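List archive: Girora Film Society, members and friends
Reading time: 2 minutes

Subject: Re: Autumn comedy series, ratings and late screenings

Dear members,

Thank you for the messages received after the draft program went out. One of them is quoted below, as it raises points that several of you have put to us separately.

> The draft lists "Jonwood" for the 9:30 slot with no rating beside it.
> I saw it in the spring and would not call it a family comedy. The
> language is strong from the first scene and the wedding speech goes
> on a good deal longer than the joke can bear. Could the listing say
> so? I would also ask whether the second feature needs to start so
> late, given that the last bus leaves at eleven.

The program office has reviewed the film and agrees that the listing was incomplete. "Jonwood" carries no official rating in its present cut. It will be shown to adults only, and the printed program will carry a note on language and sexual humor. Members who have already reserved may exchange their seats for any other title in the series.

On the merits of the film, opinions in the office differ. The first hour is well played and often very funny. The closing act leans heavily on a chase that belongs to another picture. It remains in the series because it pairs well with "Sirkeo," a quieter comedy about two sisters running a failing hotel.

The following arrangements now apply.

1. Start times. The second feature will begin at 8:45. The interval is shortened accordingly.

2. Seating. The Rizzi seats 200. For the double bills, 100 places are held for members until 7th September, after which they go on general sale.
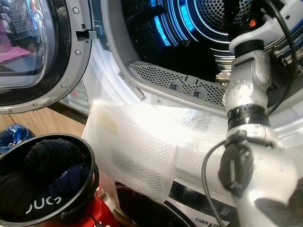

3. Guest tickets. Each member may bring up to 3 guests per evening. Guests for "Jonwood" must be adults.

4. November titles. Suggestions should be sent to the list with the running time and, where known, the rating.

Replies concerning individual bookings should go to the box office and not to the list.

Program Office
Girora Film Society

Contact the list owner | Copyright Girora Film Society | Back to top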